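What the success number leaves out

2019-04-17

I have spent most of this month inside the logs from our sorting stack, and I am less impressed than I was in the first week. The setup is plain enough. A perception node called Bergeron finds objects on a table and gives each one a class and a pose. A planner called Prelivwood takes that list and decides what goes in which basket. Below that sits the whole-body controller, which came with its own opinions and very little documentation.

The headline figure is that 831 of 1,336 attempts ended with the item in the correct basket. People on the team quote this as if it were a property of the robot. I think it is mostly a property of the script that decides what an attempt is. If Bergeron drops an object before the planner commits, no attempt gets recorded. If the planner times out and retries, the first try disappears and only the second is scored. I went through the retry code twice because I assumed I was misreading it. I wasn't.

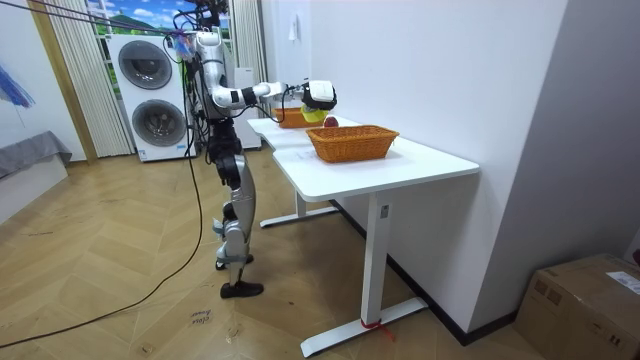
Reach planning is where I have the most doubts. Prelivwood plans the arm as if the base were bolted down, then hands the result to a controller that has two legs to worry about. Any correction the legs make shows up as an offset at the gripper, and the planner has no idea it happened. With the arm stretched straight out over the desk like that, and an apple sitting right beside the yellow thing in the gripper, there isn't much room for an offset of any size. Eleri Beddoe wants to close the loop on the measured hand pose and replan during the last part of the reach. I agree with her about the hand pose. I don't agree about replanning, at least until somebody shows me a planner that returns before the motion is over. Our median is fine. Our worst case is 11 seconds, and the worst case is always the one that happens with visitors.

Then there are the labels. The words on the table are handwritten marker, and there was a proposal to have perception read them so that the basket assignments wouldn't need a config file. I was against it and I still am. A text reader that works when the table is clear will lose half a word the moment the arm passes over it, and then you have a string matcher guessing from the last two letters. The config file is dull, but it says the same thing every time you open it.

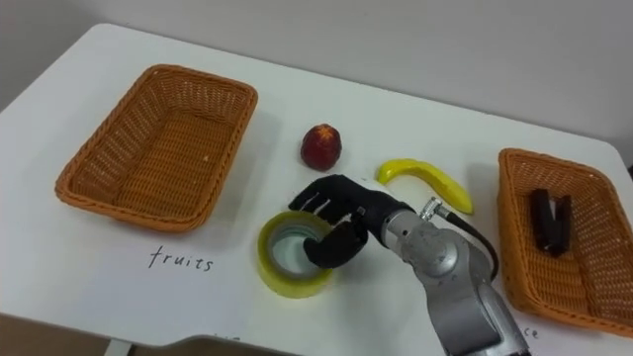

View from above the table: one finger hooked inside the tape roll, "fruits" basket on the left.

Tape is the object I would keep if I had to throw out all the others. Bergeron was fitted on solid shapes and it places the grasp point at the centroid, and the centroid of a ring is air. We patched this with a special case that offers eight candidate contacts along the inner wall and picks the one closest to the current thumb position. It's a hack. It has its own flag in the launch file, and it will break the first time we get a mug or a bracelet. I'd like a grasp scorer that knows what a hole is, and I have been told since September that Brultorent has one coming. I have read the Brultorent release notes. They mention holes once, in the section on mesh repair.

What I'm doing next is less exciting than any of that. I'm rewriting the attempt logger so that every planner call gets a row, including the ones that die early, with the perception snapshot attached. Then I'll rerun the whole thing on the Pirkberg branch with the same objects and see what the figure looks like. I expect it to go down – possibly a lot – and I expect a long meeting about whether the old number can stay on the slide.

The logger patch is 8 files so far and the tests don't pass yet. If you use the same retry wrapper we do, check what it does with the first exception before you quote anybody a percentage.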